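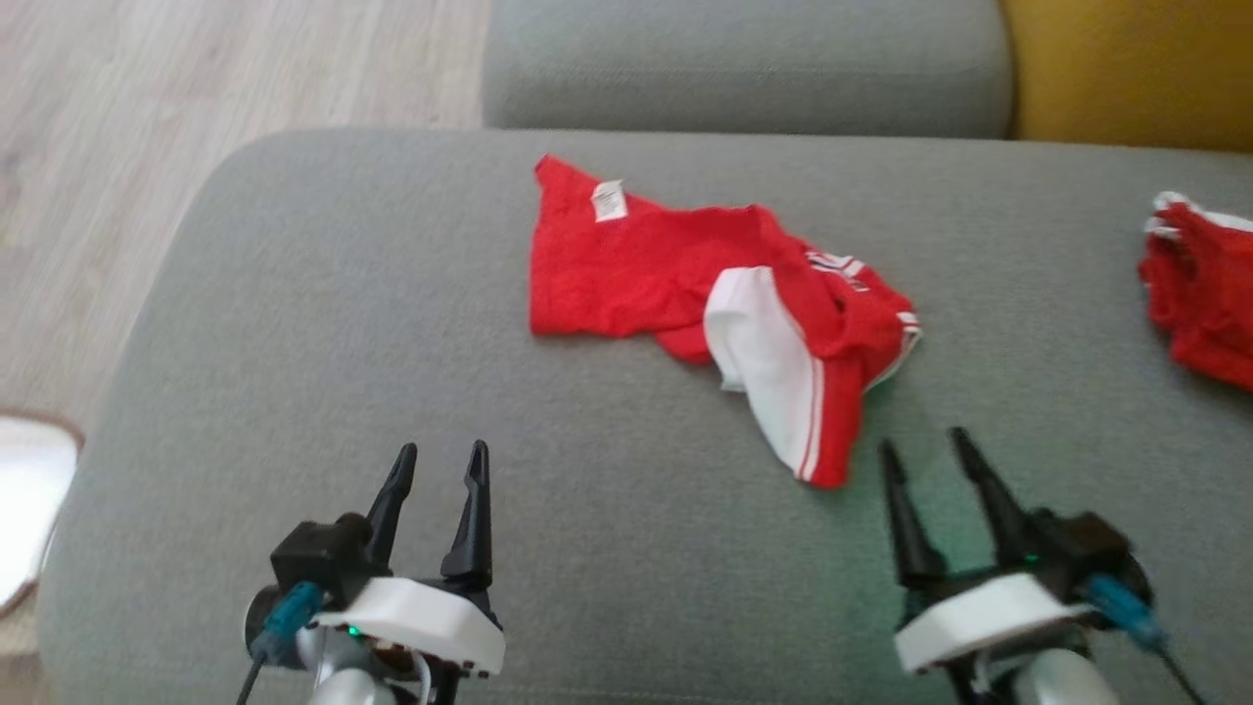

Inventario de un piso de alquiler

Sección primera. El sofá

La cláusula 73 del contrato de Flokow obligaba al inquilino saliente a entregar los asientos despejados. Oisín Coughlan la leyó dos veces, de pie, con el formulario apoyado en el antebrazo. El sofá constaba en la línea 91: tapizado gris, respaldo amarillo mostaza, valor de reposición 2.000 euros. En la columna de observaciones, la inspectora de enero había escrito «sin manchas».

Oisín anotó: «Ropa roja sobre el asiento». Lo tachó. El formulario no admitía ropa en la categoría de mobiliario, y la categoría de efectos personales exigía el nombre del propietario.

Su hermano Breathnach – el apellido era el de la madre, él había conservado el del padre – se había marchado en marzo con una sola maleta. Las llaves llegaron por correo, sin nota.

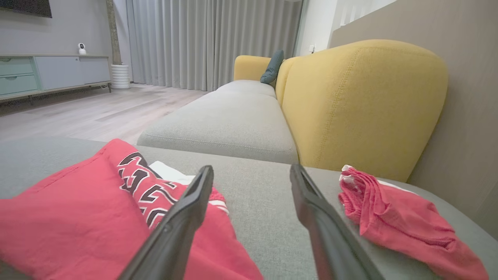
Sección segunda. Efectos personales

El procedimiento era sencillo. Se extendía la prenda, se buscaba la etiqueta, se doblaba por las costuras laterales y se introducía en una bolsa numerada. El depósito de Dutby cobraba por bolsa y por mes.

Oisín escribió el apellido de su hermano en la casilla del propietario. En la siguiente, «estado», dudó entre «usado» y «bueno».

Encontró una etiqueta blanca en la prenda, de letra menuda. Daba instrucciones de lavado que en casa de la madre se habían ignorado siempre.
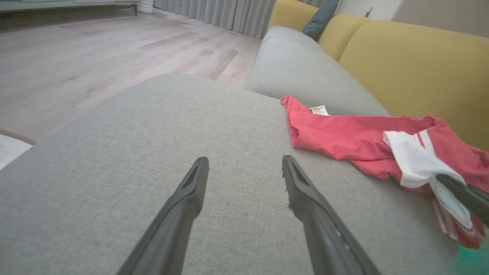
Calculó el total de la fianza retenida: 2.949 euros, a devolver previa firma de ambas partes. Faltaba una firma. Dejó el bolígrafo en el bolsillo y se sentó en el extremo libre del sofá, cosa que el contrato no prohibía.

A las seis llamó a Flokow y pidió que aplazaran la entrega hasta el domingo.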